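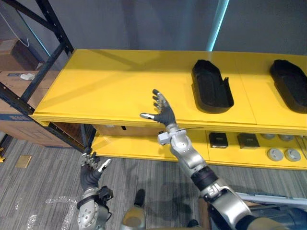
Shelf station, both hands open, right one over the top shelf.

21 June 2023, Nalleck rack bay

Went through the hand rules again before running anything. Writing them down properly as the May sheet is out of date and Fodthorpe still work from it.

- hands open and empty before anyone steps inside the tape. Open means you can see the palm, not "it was open last time"
- wrist cables: check slack at full reach. Right one sticks out in front of the shelf lip, watch for snagging
- idle hand stays out from under the shelf. Left is ok where it is now, over the carpet
- black trays go on the top shelf only, small boxes below. Dont mix mid run
- speed cap 18 percent for first pass, 48 after a clean one. No higher, whatever Tehrani's sheet says
- stop button tested by whoever is standing nearest to it, every session, and logged

Log now at 53 entries, a few with no initials. Entries without initials don't count, redo them.

Query for Flemville: does the rule about loose packaging cover teh boxes behind the rack? Crumpled plastic on top of one. I'd say yes. Move before next run.

To do: new tape, reprint sheet, bin the May one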